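Week 4 handout: the worktop and the hob

Bring this sheet to the practical, and bring a pencil too, as there are gaps to fill in along the way. Last week we did cupboards and drawers (the Standeo shelf plans were lovely, thank you, and they're back in the tray by the door). This week we come out into the open and look at the bit of the kitchen where cooking gets done: the stretch of worktop on either side of the hob, and the hob itself. I think it's the best topic on the whole course!

## 1. Landing space

"Landing space" is any bit of flat surface where you can put something down without thinking about it. A hob wants it on both sides. On one side you do your getting-ready: chopping, measuring, stirring together. On the other you put what's finished, or what you want near but out of the way.

Most small kitchens only manage one side, with the cooker shoved against a wall or the fridge. If yours is like that, don't despair. A sturdy board over the sink does a very good job, and so does a trolley.

Terms to know:

- **Prep side**: the side where food is worked on before it goes in the pan. Right-handed cooks often like this on the left of the hob, left-handed cooks the other way about, but there's plenty of argument over it and you should try both.
- **Parking side**: the side for kettles, waiting bowls, the plate you'll serve on.
- **Back strip**: the narrow band of worktop along the wall. Too far away to chop on, perfect for small things with lids.

## 2. What earns a place on the back strip

Salt and pepper, nearly always. You reach for them at every stage, often with one hand busy, so they want to be in view and easy to tell apart. Clear glass is hard to beat for this. You can see which is which and you can see when you're running low, with no labels needed.

Oil is the one people argue about. It's handy by the hob, but the warmth doesn't do it any good, so I keep a small bottle out and the big one in the cupboard. Dried herbs, same story. A spoon rest is nice if you have the depth. Past that, be strict! Every extra jar is another thing to lift when you wipe down.

## 3. A worked layout

We'll use a plain kitchen with a four-ring electric cooker between two pieces of wooden worktop. The prep side is on the left, with a shallow glass bowl close to the hob and the salt and pepper against the wall behind. Pans in use at the back, the front rings left free, kettle and odds and ends on the right.
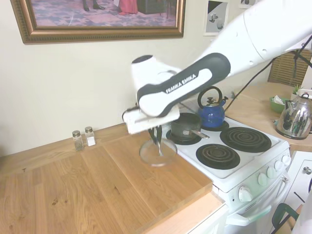
*Reading time for the rest of this handout: 18 minutes, with the exercises*

Look at how short the trip is from the bowl to the nearest ring. If you were beating eggs or mixing a batter in it, you could tip the lot into a pan at the front left with barely a step. I get very excited about this kind of thing and make no apology. Over a week of suppers, short trips add up.

The right-hand worktop shows parking at its most useful. There's a stainless steel electric kettle, a green bowl with a crumpled paper towel in it, and a little spiky plant tucked in the far corner. The plant isn't doing any cooking, obviously, but a kitchen ought to have something alive in it.

You'll have noticed there are two kettles, a blue enamel one on the back right ring and the electric one beside the cooker. Would you keep both? Make a note for the discussion. (Group A last year nearly came to blows.)

## 4. Coil rings: living with them

Plenty of you rent, and plenty of rented flats have coil rings, so we'll spend a bit of time here. They have a poor name and I think it's undeserved.

A coil is slow to warm and slow to cool. Once you know that, you can use it. Turn the ring off a few minutes before rice or pasta is done and let the leftover heat finish the job. If something needs to stop cooking at once, turning the knob down won't do it; slide the pan to a free ring or lift it clear altogether.

Match the pan to the ring. A small pan on a big ring wastes heat round the sides and can cook the handle, and a big pan on a small ring goes hot in the middle and sulky at the edge. Flat bases matter a lot too. Put your pan on the table at home and see if it rocks.

Handles: turn them inwards over the worktop or the back of the hob, never out over the front where a sleeve can catch them. Check that they don't sit over a live ring either.

Under each coil is a drip pan. Leave it till everything is fully cold, then lift the coil gently, slide the pan out and soak it in hot water with washing-up liquid. Dry it well before it goes back. Don't put the coil itself in water.

## 5. Looking after a wooden worktop

Wood is warm, quiet under a knife and mendable. It also marks. Some marks are just life, and a worktop with a few on it still works perfectly well.

- Wipe up water straight away, above all near joins and cut ends, where it soaks in fastest.
- Hot pans go on a trivet. Keep one on each side if you can.
- Chop on a board.
- Oil it when a drop of water stops beading. Thin coats, cloth not brush, and leave it overnight. We use the Macedo oil in the workshop, and there's a tin open if you'd like to try it on an offcut.
- For a dark stain, rub with fine paper along the grain, wipe off the dust, then oil the patch.

## 6. Exercises

1. Draw your own hob and the surface either side of it. Mark the prep side, the parking side and the back strip. If one is missing, pencil in what you could use in its place.
2. Cook one thing you cook often. Each time you have to move something to make room, put a tick on the drawing where it was standing.
3. Clear the back strip entirely. Put things back only when you reach for them. Leave it a few days, then draw it again.
4. Redraw the worked layout for a left-handed cook. What swaps over, and what stays where it is?

Please do exercise 2 before the session, as we'll be pinning the drawings up in the Kotano room and going round them together.

## Reading

Course pack, the Erar chapter on small kitchens. Skip the part about islands unless you're curious. The page on lighting over a hob is short and very good, and we'll need it for week 5.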